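4.2 Visitor flow at the north gate

The survey covered the walled quarter of Thân and was limited to visitors arriving on foot from the lower parking area. Counts were taken at two points, the north gate and the stair below the chapel, using Traneo pressure mats set flush with the paving. Each mat was checked against a manual tally before the first session. Agreement was 97 percent at the gate and slightly lower at the stair, where groups tend to stop and turn back.

Visitors who entered through the north gate stayed longer in the quarter than those who used the stair. The difference is partly explained by the route itself. The gate opens onto the street with the museum and the former granary, while the stair leads directly to the viewing terrace – the stop most tour leaders include. Of the 200 visitors who agreed to a short interview, 25 had not known that the chapel was open. Saxena's earlier work on hill towns reports the same pattern where signs are placed only at the main entrance.

Interviews were held indoors, near the ticket desk, and lasted two minutes on average. Answers were coded under the Natora scheme, with one category added for visitors who came mainly for the bastion walk. 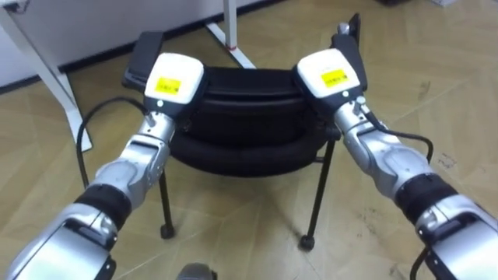
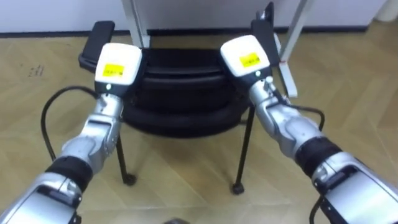
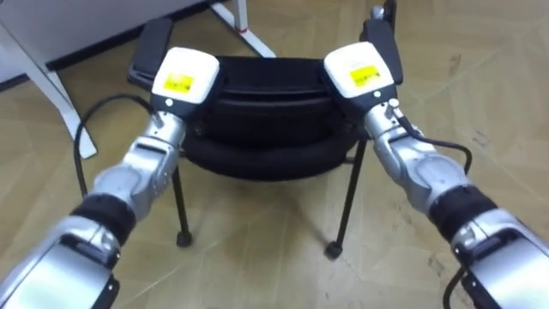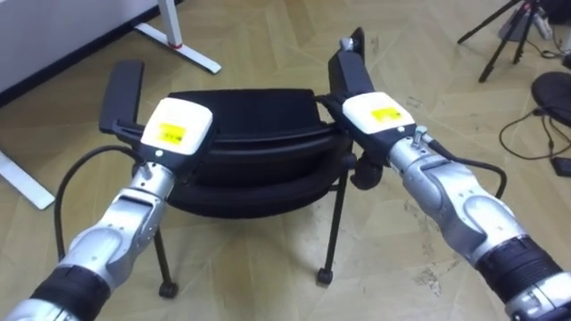

Figure 2. Two robot arms and a black chair on a light wood floor.

Weather had little effect on the gate counts. Rain in April reduced arrivals at the stair, but the terrace is exposed and its benches have no cover. Closing times had a stronger effect. On days when the museum shut early, most visitors left by the gate they had entered, and the street behind the granary saw almost no traffic after that hour. The counts do not separate residents from visitors, and the evening figures should be read with this in mind.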